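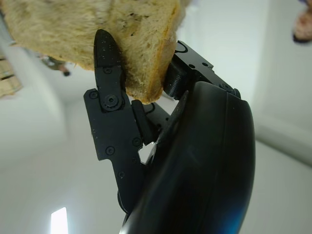
May, bench 2, Kerton rig. Started 9.40.

Carried on with the bread trials, Tengate fingers against the Jollotcombe pads. Same arm, same wrist camera, same program for both. Thick slices, cut by Lucimara Pimentel the night before and kept bagged.

Tengate first. Closing speed 200, force limit at the 400 setting. The narrow finger goes in under the slice and the ribbed roller comes on to the crust. 104 picks before lunch. Most of the drops were on end slices, where the crust is harder and the roller skids. Marks on the crumb side are worse than I wanted. You get torn strands along the bottom edge where it has been squeezed, and crumbs all over the fingertip. Brushed it down every so often but it doesn't stay clean for long.

Dropped the force by a quarter after lunch. Less tearing, more slices swinging round in the grip when the wrist turns. Slowing the wrist helped a bit. Haven't found a setting I'd leave it on.

Jollotcombe pads: only a short run. Kinder to the bread, but they need more room either side and won't go in between slices on a full stack. Mounting plate is fiddly too, one of the screws can't be reached with the long key.

Camera: the arm housing takes up a lot of the view at bottom right. Shboul say the bracket can be turned, so ask them for the drawing. Exposure left at 665, wall is still very bright.

To do: try the Tengate roller with a rubber sleeve. Log drops by slice type, I was only writing totals. Lucimara, could you cut the next lot thinner?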